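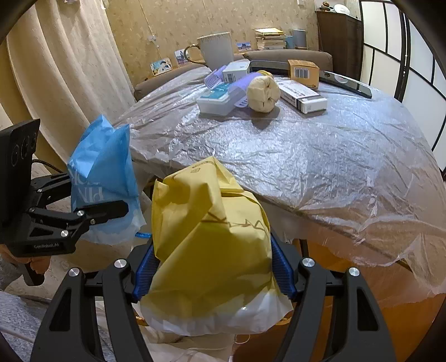
Ran out of coffee again on Saturday, so I finally tried the Wendov beans my sister keeps going on about. A bag cost me $18 at the little shop on Grikham Street. They're darker than I like, but fine with milk.

I grind them a bit coarser than the label says and use water at 86 degrees Celsius. Any hotter and the cup turns bitter. My old grinder still jams every few days and I have to tap the side to get it going.

Aaliyah Dufour asked in the comments if I still drink decaf at night. I do, one small cup after dinner. Next month I want to try a lighter roast from Saragih.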